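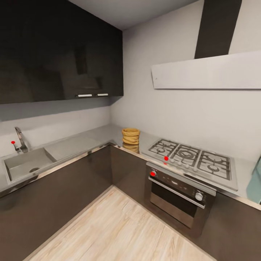

Section 6. Preparing the kitchen model and the shift handover

Complete this section before the Sokol robot works its first shift in a staff kitchen. It is written for site leads and kitchen staff at Enstead. You do not need programming experience.

6.1 Checking the kitchen model

The robot is tried out in a simulated kitchen in Olorby before it is switched on at the site.

1. Sign in to Olorby with your site account and open the kitchen model.

2. Compare the model with the room. Check the sink, tap, cooktop, oven and wall cabinets. Small differences in colour do not matter. A difference in counter height or door swing does.

3. Find the red markers. Each one is a reference point for the robot. In the standard corner layout they are at the base of the tap, at the front edge of the cooktop and on the oven control panel, beside the knob.

4. If a marker is out of place, select it and choose Reset. Do not drag it by hand.

5. Add or remove loose items so that the model matches normal use. Baskets kept on the counter and towels hung over the edge should stay in if staff keep them there.

Note: The model does not update itself. If the kitchen is rearranged, repeat steps 2 to 5.

6.2 Running the trial tasks

1. Choose the task list agreed for your site. The Enstead list covers wiping the counter, opening and closing the oven door, and rinsing the sink.

2. Set the number of runs to 60 and press Start. A full set takes 135 minutes. You can leave the screen during this time.

3. Read the report. Any task with more than 2 failed runs must stay with a member of staff until Gisard support has looked at it.

Caution: The robot must not light or adjust the burners. Leave this setting off, even if a trial run passes.

6.3 Changes to the working day

The early wipe-down moves to the robot. The person who used to do it now starts with deliveries and checks the robot's log before the first meal. Cooking, knives and all work at the lit cooktop stay with staff.

Put the new duties on the rota before the first live shift – people should not find out from the robot's schedule. Anyone may press the stop button at any time and does not need to give a reason. Stops are logged by time only, without names.

Questions about hours or duties go to Arif Begum in site operations. Faults go to Gisard support.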